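Atelier Welia, formation continue
Restauration du jouet en bois, module 3
Finitions anciennes : cire, gomme-laque, huile de lin
Notes de cours de Gertraud Frei, version du 10 août 2018

À lire avant la séance pratique. Les passages sur le nettoyage ont été revus après les remarques de Kilian Schnyder, qui n'est pas d'accord avec moi sur la térébenthine et qui a obtenu que je le précise.

1. De quoi parle-t-on

Un cheval à bascule, une arche de Noé, un chariot à tirer : dans presque tous les cas on a un support en bois (hêtre, tilleul, pin, parfois trois essences dans le même objet), une couche de préparation à la craie et à la colle animale, une couche colorée, puis quelque chose par-dessus. Ce module porte sur ce quelque chose. C'est la couche la plus mince et celle sur laquelle on raconte le plus de bêtises.

Les catalogues de vente écrivent « vernis d'origine ». Méfiez-vous de cette mention. Un jouet qui a servi à plusieurs générations d'enfants a été lavé, ciré, reverni par un grand-père bricoleur, parfois repeint avec un fond de pot destiné aux volets. Le vernis « d'origine » est souvent le dernier en date qui ait eu le temps de jaunir. Tant qu'on n'a ni coupe ni test de solubilité, on écrit « vernis ancien, nature non déterminée » dans la fiche, et on laisse le reste au marchand.

2. La cire

La cire d'abeille ne nourrit pas le bois. Le bois d'un meuble ou d'un jouet est un matériau mort, il ne mange rien. L'expression est commode pour vendre des pots et elle survit dans des manuels par ailleurs sérieux. Une cire forme un film mou en surface, qui donne un satiné agréable et ralentit un peu les échanges d'humidité. Un peu seulement. Sur une préparation à la craie qui se soulève, elle a un inconvénient dont les pots ne parlent pas : elle s'infiltre sous les écailles et, le jour où l'on veut refixer à la colle d'esturgeon, la colle n'accroche plus.

D'où la règle de l'atelier : aucune cire sur une couche picturale qui n'a pas été consolidée. Si le propriétaire veut que ça brille, on lui explique, et s'il insiste on le note par écrit.

La pâte Pramano, que plusieurs d'entre vous ont apportée l'an dernier, est vendue comme « cire de conservation neutre ». Je n'ai rien contre le produit, il s'étale bien. Mais je voudrais savoir ce que veut dire neutre. Le fabricant ne donne ni composition ni essai de vieillissement, et la brochure montre deux éprouvettes avant et après sans dire combien de temps les sépare. Sur bois nu, pourquoi pas. Sur polychromie, je m'abstiens jusqu'à preuve du contraire.

3. La gomme-laque

Soluble dans l'alcool, ce qui fait à la fois son intérêt et son danger. On la trouve sur les socles, les patins et les arceaux de chevaux à bascule, beaucoup moins sur les corps peints. Dans les ateliers de jouets on l'appliquait à la brosse en deux ou trois passes ; le vernis au tampon tel que les ébénistes le pratiquent demandait trop de temps pour un article vendu à la douzaine. Si vous voyez un poli miroir sur un patin de cheval, demandez-vous qui est passé par là après la fabrique.

Test : une goutte d'éthanol sur coton serré, zone cachée, trois secondes, on regarde le coton. S'il colle et se teinte d'orangé, la gomme-laque est probable. Probable ne veut pas dire prouvée : certaines résines des vernis à l'alcool réagissent de la même manière, et les mélanges étaient courants. Pour trancher il faut une analyse, et l'analyse coûte souvent plus cher que le jouet.

Sur la couleur : on vous dira qu'un ton chaud, miel ou ambre, signale une finition ancienne. C'est faux, ou du moins ça ne suffit pas. Un bois clair sous vernis neuf teinté donne exactement le même ton, et la lumière de la pièce fait le reste. Ne datez rien à la couleur. 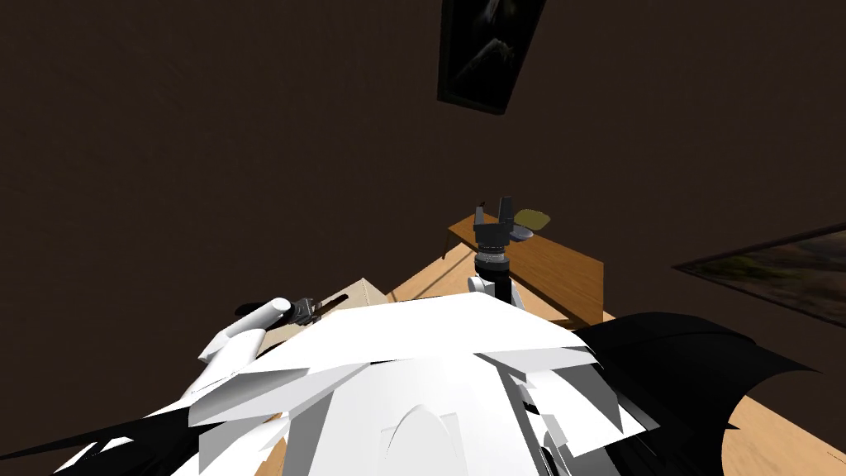
Fig. 1. Table en bois, plateau de teinte miel, devant un mur brun sombre.

Exercice à faire chez soi : choisissez une surface en bois de votre logement, notez sa teinte le matin, puis le soir sous lampe, avec vos propres mots. Apportez les deux notes. La comparaison calme en général ceux qui pensent avoir l'œil.

4. L'huile de lin

Elle sèche par oxydation, lentement, et forme en vieillissant un réseau que plus grand-chose ne dissout sans attaquer ce qu'il y a dessous. C'est pour cela que je suis sévère avec les recettes de famille du genre moitié huile, moitié térébenthine, une larme de vinaigre. Le résultat est superbe pendant une semaine. Ensuite la surface reste poisseuse, prend la poussière, fonce, et la personne suivante hérite d'un problème sans solution propre.

L'argument de la tradition (« on a toujours fait comme ça ») ne m'impressionne pas beaucoup. On a aussi toujours peint les jouets au blanc de plomb et au jaune de chrome.

Rappel de sécurité à ce sujet : ne poncez jamais à sec une polychromie ancienne. Masque, aspiration, gants en nitrile. Les chiffons imbibés d'huile de lin se rangent à plat ou dans un récipient métallique rempli d'eau, car ils peuvent s'enflammer seuls. C'est l'une des rares affirmations de ce chapitre sur lesquelles tout le monde s'accorde.

5. Le nettoyage

Avant de poser quoi que ce soit, on enlève ce qui n'a rien à faire là. Ordre de travail :

Dépoussiérage au pinceau souple, aspirateur tenu à distance, tulle sur l'embout.
Gomme en latex vulcanisé, sans appuyer, uniquement sur les zones saines.
Coton à peine humide d'eau déminéralisée, après essai. Attention aux couleurs à la colle : elles partent à l'eau.
Solvants, au cas par cas, du plus faible au plus fort, jamais l'inverse.

La salive est citée partout comme la panacée du restaurateur. Elle marche, par ses enzymes et par sa température, mais elle marche moins bien que ne le prétendent les gens qui aiment raconter qu'ils nettoient à la salive. Une solution tamponnée préparée correctement est plus régulière et vous pouvez la décrire dans un rapport.

Sur la térébenthine : Kilian Schnyder soutient qu'une essence fraîche et rectifiée ne laisse pas de résidu gênant sur un patin ciré. Je lui accorde « fraîche ». Dans les ateliers que j'ai visités, les flacons ont rarement une date d'ouverture, et une essence vieillie laisse un film collant. J'utilise du white-spirit désaromatisé et je dors mieux.

6. Les chiffres qui circulent

On lit dans la documentation de Vudik que leur vernis de retouche a tenu 2 000 heures en enceinte lumineuse « sans altération visible ». Trois questions à poser devant ce genre de phrase. Visible pour qui ? Sous quelle lumière, avec ou sans filtre UV ? Et sur quel support, car une plaque de verre n'a ni fibres ni craie qui bouge avec l'hygrométrie. Je leur ai écrit, j'ai reçu un échantillon gratuit et pas de réponse.

Autre exemple, l'inventaire Pfister. La collection compte 1 817 jouets, et 237 fiches portent la mention « vernis à la gomme-laque ». J'en ai consulté un bon nombre : la mention a été reportée d'après l'aspect, par des personnes différentes, sans test. Le chiffre est précis et je ne sais pas quoi en faire. Il sert pourtant d'argument dans deux articles, dont l'un conclut à une habitude régionale de fabrication. Peut-être. On pourrait aussi conclure à une habitude régionale de remplissage des fiches.

Question pour la séance : comment vérifieriez-vous une telle série avec un budget modeste ? Préparez une demi-page. Pensez à l'échantillonnage, aux zones de prélèvement, et à ce que vous diriez au conservateur qui refuse qu'on touche à ses objets.

7. Matériel et petites pièces

La partie suivante concerne les éléments rapportés : axes, arceaux, poignées, clous de sellerie. Ils se traitent à part, et la règle est de les démonter le moins possible. Un axe grippé qu'on force fend le moyeu. Un clou qu'on arrache emporte la préparation autour. Quand le démontage s'impose, chaque pièce reçoit une étiquette avec sa position et son sens, y compris celles qui ont l'air symétriques.

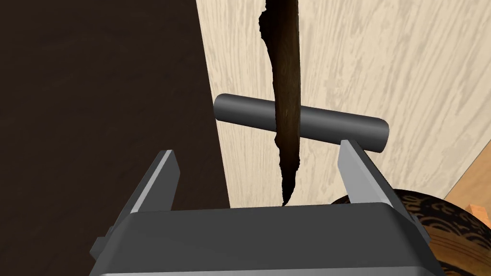

Fig. 2. Pince à deux doigts écartés et barre cylindrique gris foncé.

Pour le métal oxydé, mêmes réserves que plus haut envers les produits miracles. Les convertisseurs de rouille laissent une couche noire uniforme que beaucoup trouvent propre et que je trouve triste ; surtout, ils coulent dans le bois voisin et le tachent pour de bon. Laine d'acier très fine, protection du bois au film polyester, puis une cire microcristalline sur le métal seul. Si la rouille est stable et que la pièce ne travaille pas, on peut aussi la laisser tranquille. Cette option figure rarement dans les devis.

8. Pour le rapport de traitement

Nommez les produits par leur composition quand vous la connaissez, par leur marque quand vous ne la connaissez pas, et dites lequel des deux cas s'applique. Évitez « patine », « authentique » et « rafraîchir ». Indiquez les essais ratés. Un rapport où tout a fonctionné du premier coup me rend soupçonneuse.

Les travaux commencés en juin sont à terminer avant la prochaine session. Ceux qui n'ont pas encore de jouet à traiter peuvent prendre un patin dans la réserve de l'atelier, en signant le registre.

Apporter : blouse, gants, loupe frontale, cotons, bâtonnets de bambou, carnet. Les solvants sont fournis. Les cires personnelles restent à la maison.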